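Notes for the Listville talk – hard water, old houses

Slide 1. Say hi, thank them for the coffee, check that the people in back can hear me. If the mic squeals again like it did in Jinadbridge, just put it down and talk loud.

Start with the kettle story. I moved into my place in January and by March the kettle sounded like a bag of gravel. I thought I'd bought a bad kettle! So I bought another one. (Pause, somebody always laughs, they've done it too.)

Slide 2. What hard water is. Keep it short. Rain goes down through limestone, picks up calcium and magnesium, comes out of your faucet. It's fine to drink. My own test strip came back at 245 parts per million, and the one from my sister's well out past Brestiseck read 397, which is the highest I've had in my hands. Pass the strips around. ASK FOR THEM BACK.

Slide 3. Bathrooms. This is where most people meet the problem, so slow down. Crust on the faucet, film on the basin, that ring that comes back two days after you scrubbed it. Old sinks are trickier than new ones because the glaze may be worn, and once it's worn the minerals have something to grab. White vinegar on a rag, half an hour, rinse well. Keep it off marble and any other natural stone – say that twice.

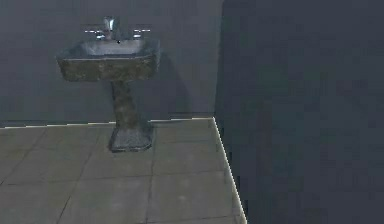

Leif Hedlund wrote to me after the last talk that vinegar did nothing for him, he'd tried it all winter, and what finally shifted the crust was citric acid powder mixed in warm water. Fair enough, Leif! Citric acid is stronger by the spoonful and it doesn't stink up the house. Same warning about stone, though. And never, ever mix either one with bleach.

Slide 4. Softeners. I get asked about brands, and I don't do brands. What I will say is look at the salt bill before you sign anything. Mine takes 8 bags a year and I carry every one of them down the basement stairs myself, and my knees have opinions. Also mention the bypass valve, so the garden hose runs on plain hard water. The tomatoes don't want your sodium.

Slide 5. Kitchen and dining room. Spots on glasses, chalky marks on anything metal that got washed and left to air dry. A dry towel right away saves you most of the scrubbing, and yes, I know, who wants to stand there drying things after supper? 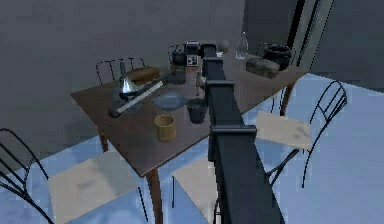

Same goes for a wooden table. Wipe up a splash before it dries and you won't get that pale ring. If you've already got one, try a soft damp cloth first and leave the vinegar in the cupboard, it can dull some finishes.

Slide 6. Money. A basic softener for the old house on Amundsen Street would have cost more than I had, so for the first year I got by with a showerhead filter and around 200 dollars' worth of odds and ends. The filter helped with the chlorine smell and did very little for the hardness. Be blunt about this one, people waste money here.

Questions. Someone will ask about magnets on the pipe. Take a breath. I tried one, my kettle didn't notice.

Handouts are by the door, strips go back in the blue tin.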